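Ticket 1303 – Drova food box, green lid
Opened 8/29/24 by Saodah Wuisan

Lid pops up at one corner overnight. Jalali support blames the dishwasher. I doubt it – mine gets hand washed.

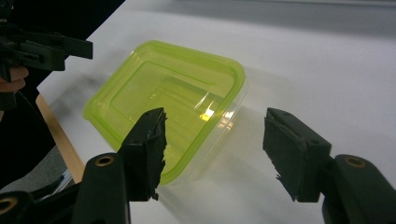
Box with lid on, white table.

Reply from Guido Bassi: Try warm water on the rim, then press the corners in turn.

Tried it twice. Same corner. I'm also told the table might not be level, as if a lid cares.

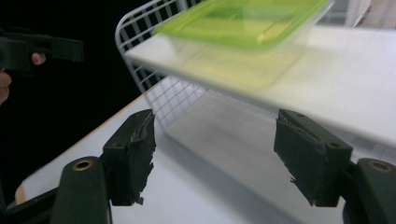

Will leave it on a shelf tonight anyway, with 200 g of rice in it. Keep this open.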